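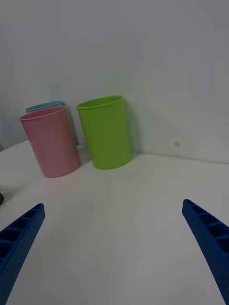 Section 3: Setting out the cups

I keep the drinks table for the Huravden rental as plain as I can (three cups, one bottle, done!), and you can have it ready in no time.

1. Wipe the tabletop and let it dry.
2. Stand the cups toward the back, near the wall, open ends up.
3. Bring the pink one a little forward of the blue and the green. I like being able to grab it first.

Note: the spare cups are in the Soso box, up to 14 to a stack. Any more and they stick together, and then you're twisting and muttering like I was all August.
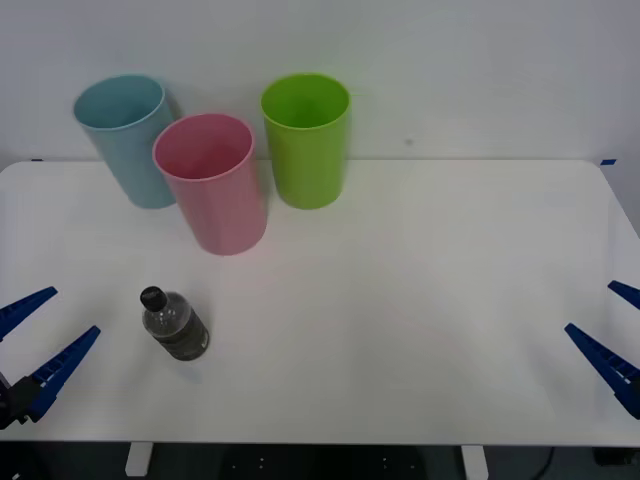 Written by Albertina Caldeira | Updated 7/26/20

4. Check the bottle. If it's on its side, make sure the black screw cap is tight before you do anything else, then stand it up next to the cups.
5. Pour at the table, and leave a good 13 mm below the rim!

Caution: don't stack the cups again until they're dry inside. Mine went musty once and it took me two washes to get rid of the smell.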